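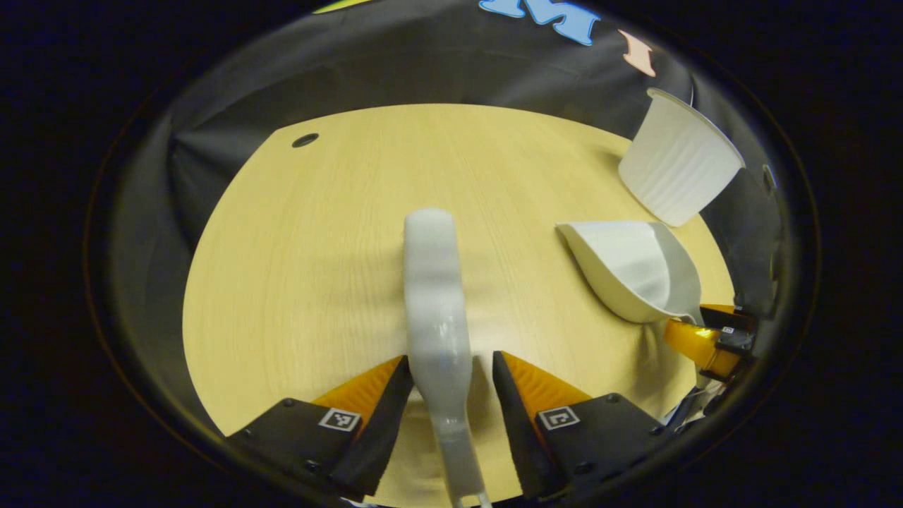
Gresano Workshop Catalog, Issue 52, page 104

Zurari Hand-Held Grippers, sold as a pair
$169 the pair, spare pads extra
In stock, ships in May

I get one question more than any other when people stop to look at these: so can a robot clean my house yet? My answer is still "a bit of it, on a good day, if you cleared the floor first." I know that's an odd thing to put on a page where I'm trying to sell you something, but I'd sooner you bought these knowing what they do!

The grippers are hands without the robot. You hold one in each fist, squeeze, and do a chore the way a two-fingered machine would have to do it. The recording from your session is what you train on later, and the arm gets its turn after that. If you've ever tried to teach an arm by dragging it about with a joystick, you'll see the appeal in a minute or so.

My favorite starter job is sweeping up. Dustpan in one hand, brush in the other, paper balls on the table, bin at the back. It sounds like nothing. Then you try it with two fingers per hand and find out how much your thumb was doing all these years. The pan wants to roll in the grip, the brush wants to twist, and a paper ball will hop right over the lip if you hurry (I always hurry). Once the trash is in the pan you have to lift it level, carry it to the bin and tip it, and that last part is where I lose the most runs.

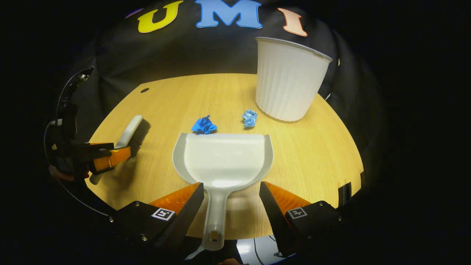 Sweep-up practice: dustpan in one gripper, brush in the other.

Where are the machines with this? Pranab Selvanayagam runs the training side for us, and he did 104 takes of the sweep job before he'd let an arm try. The arm got the pan down flat nearly every time. It was pretty good at pushing paper. Emptying the pan was hit and miss, and when he swapped in a bin of another shape it went looking for the old one. Crumbs are worse than paper, and a wet floor I wouldn't even try.

On the shop floor I'm more hopeful. Benches stay put, parts come in the same tray, and the lights are on all day. Dondard has a sorting bench that started out with a pair of these and a very patient apprentice, and it now gets through the dull half of the afternoon by itself. Somebody still walks past and picks up what it drops. At home you've got the dog, the rug, and the chair that moved since breakfast, so give that a few years.

What I like about the pair:
The soft orange pads. They give a little, so a smooth round handle stays put better than it did on the hard fingers we used to sell.
The marker tags sit on the fingers where the camera can see them, so your software can work out how far open the jaws are.
Ordinary screws on the finger plates. You can swap a pad at the bench before your coffee gets cold.

What I don't like:
Your wrists will know about it. I do 4 takes and put them down for a while.
The cable gets in the way if you reach across yourself. Tape it to your sleeve.
Pads pick up lint from everything. Wipe them with a damp cloth and let them dry before you start again.

Dustpan, brush and bin are not included, and please don't buy fancy ones. Light plastic is fine, and a handle with some thickness is easier to hold than a skinny one. I'd also clear the table of anything you don't want to teach, because I once spent a whole morning showing a robot how to sweep around my mug.

If you already own the Ďurica mount, these go straight on with the old bolts. Earlier mounts need the adapter plate, listed with the spare pads on the next page. Call the workshop before you order the plate and have your mount in front of you, as there are two hole patterns and I can never remember which is which.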